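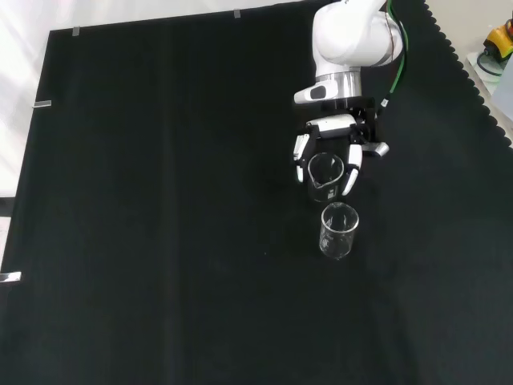
I moved to Brastville for the rent and stayed for the soup. There's a place called Cuautle on the corner by my bus stop, and for my first month in town I walked past it every night with a bag of sad groceries, thinking it was a shoe repair shop (the old sign is still up). Then one evening in September the door was propped open and the smell got me by the collar.

They make one soup a day. You don't pick! You sit down, somebody brings you a bowl, and you find out. My first was a smoky corn thing with so much lime in it that my eyes watered, and I had a second bowl before I'd even taken my coat off.
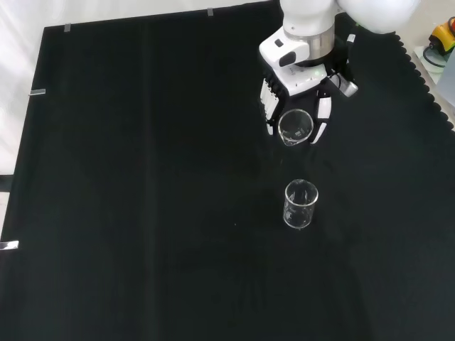

By then I was a goner, and I started asking everyone where else I should be eating. That's how I heard about Drindudance, the soup night they hold every winter over in Stalen, which is 2 hours on the slow train and worth every minute. It started as a church supper. Last winter 700 people came, in a town of 3000, and they all brought their own bowls – I saw mixing bowls, camping mugs, a very nice gravy boat.

You pay at the door and then wander from porch to porch, eating whatever's on the stove. I had barley, I had beet, I had a fish one with dill that I still think about on the bus. I also burned my tongue at the second porch, so take my ratings with a pinch of salt.

What I wanted to know was why the beet one tasted so much better than mine, and I asked so many times that I finally got passed along to the right kitchen.

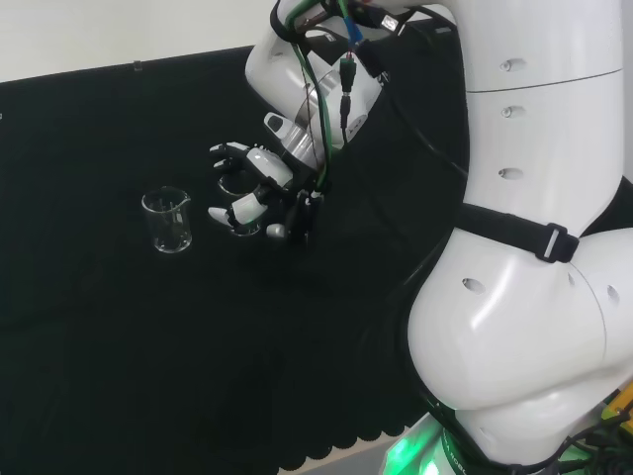
Kinga Szekeres told me I was boiling all the life out of it, and that the beets should go in the oven whole, skins on, until a fork slides in. She also said my vinegar was going in too early, and that I should quit buying the cheap stuff.

So I went home and tried it her way, and oh my goodness. The color alone! I've made it four times now and I'm taking a pot of it to Stalen this winter, if someone will lend me a porch.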